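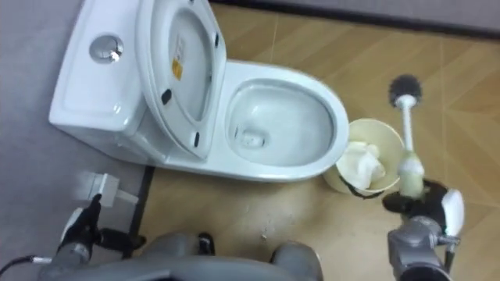
Siiri Tikkanen
Robot technician and part-time tinkerer, Skastville

August 15, 2020

I spent most of July comparing two sets of fingers for the hands on our two-armed robot, and a lot of that time went by in a bathroom. Zoila Restrepo, who writes the control software, wanted one task that would be hard on a hand without being hard on the planner. We settled on the toilet brush. The handle is smooth and round, the weight is all at one end, and you have to press with it at an angle.

The two sets are ones we make ourselves. The first is called Kitutau and is the softer of the two. The second is Mirari, which is stiffer and has a flatter pad. Both bolt onto the same wrist, so a swap is quick if you don't drop the screws. I dropped the screws often enough that I now do it over a baking tray.

Each set got 300 grasps on the brush handle, split between the bench and the bathroom. I counted a grasp as good if the brush stayed within a small angle of where it started after the arm moved it through a fixed path. The path lifts the brush, turns it bristles up, holds it, turns it back and lowers it. Turning it bristles up is the part that shows you the most. With the head on top, any slack in the fingers turns into a lean, and you can see the lean from across the room.

Kitutau was better at picking up. If the hand came in a little off center, the soft fingers gave way and closed on the handle anyway. Mirari wanted to be lined up. When it wasn't, it pinched the handle on one corner of the pad and the brush swung around as soon as it left the floor.

Once the brush was in the air, things went the other way. Mirari held it stiff. Kitutau let it rock, and the rocking got worse the lower down the handle the hand had closed. Gripping near the end of the handle is what you want in this job, for obvious reasons, so that counts against it. I tried more closing force. It helped some, but the finger motors got warm and I didn't like the sound, so I backed it off again.

Scrubbing was close to a tie. Pushing against the inside of the bowl steadies the brush, and both sets managed a full pass under the rim on most tries. The misses with Kitutau were slow ones where the handle crept around in the grip. The misses with Mirari were sudden.

The camera gave us more trouble than either set of fingers. It's up on the head and looks steeply down, and white on white is not much to go on. The rim of the bowl came through fine. The handle of the brush is white too, and the depth reading on it dropped out whenever it passed in front of the bowl. Zoila got around this by tracking the dark bristles and working out where the handle had to be. That works well until the bristles are down inside the bowl, and then we are going by the arm's own joint readings. I want to try a strip of colored tape on the handle. She says tape is cheating. We haven't settled it.

Other notes, in case you are doing something similar.

The left hand needs a job. When we let it hang at its default pose it ended up low, near the base of the toilet, and twice the planner routed the right elbow the long way to stay clear of it. We now give it a parking spot out to the side.

Shiny porcelain confused the floor detection until we turned off the ceiling light closest to the door. I'd like a better fix than a light switch.

Keep the waste bin in the same place between runs or put it in the map each time. It sits right beside the bowl and the brush has to come up past it. I moved it once to sweep and lost most of an afternoon to failed plans before I worked out why.

The arm controller is the Ticona, same as last year. I've had no complaints about it apart from the startup time, which I measured at 6 minutes with both arms connected. After an emergency stop you sit through the whole thing again.

For now I've left Mirari on the right hand and Kitutau on the left. The right does the brush and the left will do lids and the flush button, where a soft finger should be the better choice. I haven't run the button yet. Zoila has the log files for the brush runs, and I'll put up the table of results when she has cleaned up the column names.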